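Sorting small parts on a papered table

Jul 26, 2025

If you keep blocks, beads or game pieces in one big box, you will know how long it takes to find the last few of anything. A taped table and a shallow tray make the job quicker. This is the set-up we use for the Pellness sets, which come to 146 pieces when complete.

You will need:
Brown kraft paper, enough to cover the table
Blue tape
A clear plastic storage bin with a lid
A shallow tray in a plain colour
A tape measure

Cover the table first. If one sheet is too narrow, join 2 and press the join down firmly. Creases don't matter much, but a raised edge will catch small pieces.

Mark out the squares with tape. We did four columns and four rows. Run the long strips first and leave them to settle before laying the others across. They needn't be perfectly straight.

Put the bin towards the far edge and the tray directly in front of it, so that nothing has to travel far. Leave the nearer squares clear for later.

Rest the lid on the bin so that part of the opening is left free. Take out one colour at a time, starting with whichever has the fewest pieces. Red shows up well against a blue tray, so we usually begin with that. Check the corners of the bin before you move on to the next colour, as odd pieces end up there.

When the tray is full, tip it into a bag, write the colour on it and start again. A full set takes up to 55 minutes. Paper laid in December lasted us seven months before the tape began to lift.

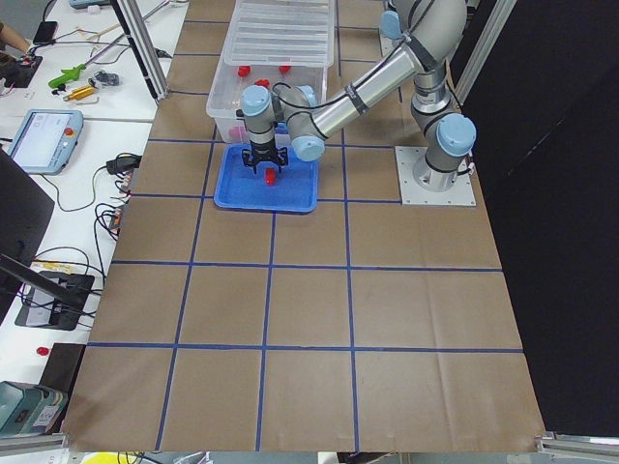
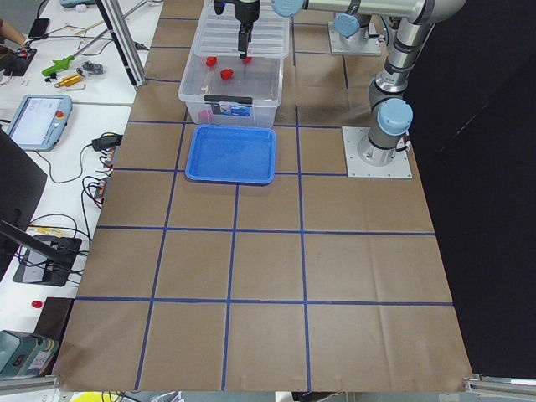
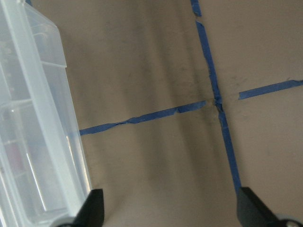
The plastic storage box on the table, with the blue tray in front of it in the first two pictures.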